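Home | Sites | Working at Ruchti | Automation FAQ | Contact

Automation in the packing rooms: questions from staff

Last revised 14 Apr 2022. Answers by Graham Cropper, process engineering, and Pirjo Lehtinen, staff relations.

What is being automated?

Secondary handling of dry goods at the Drustinari site: picking up small filled bags, presenting them to a cup or container, and putting them down again. Weighing, allergen changeover and final release stay manual.

Why are people working with hand-held grippers?

The arm in the Rarkuvar cell learns from handling done by people with the same type of two-finger tool. An operator works through a task at the bench and the motion is recorded. Filled bags are the main item at present. The contents shift when a bag is lifted, so grip position matters more than grip force.

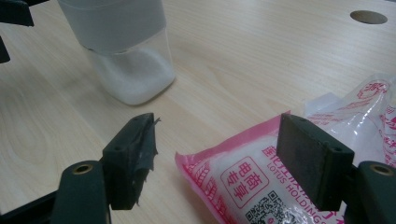 Do I have to take part?

No. Bench work is assigned from a list of people who put their names forward. Declining is not recorded in your file and has no effect on shift allocation.

How long is a bench session?

2 hours at most, with a break at the midpoint. The tool is heavier than it looks and the load falls on the wrist. Report soreness to your shift lead the same day - do not wait for the end of the rotation.

How many recordings are needed?

The target is 400 accepted recordings per task. We have 198 for bag handling. Across all tasks the plan comes to nearly 2,000.

How should the tool be held?

One hand on the body, the other supporting the handle. Keep the cables clear of the item and let the fingers do the gripping. Do not steady a bag with your free hand, as the arm has no equivalent and the recording will be rejected.
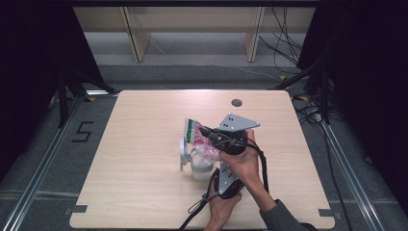

Rejected recordings are not counted against the operator. The most common causes are a slipped bag, a cable crossing the work area and a start made before the tool has been zeroed. Worn tape on the finger pads should be replaced between sessions.

Will packing jobs be cut?

No positions will be removed before the review in September. Two roles per shift change from packing to cell attendant, graded one step higher, with training supplied by Foda. What happens after the review has not been decided.

Are recordings used to measure my speed?

No. Files are stored under a session number. Supervisors do not have access to them.

Contact: Staff Relations, Drustinari site | Copyright Ruchti | Back to top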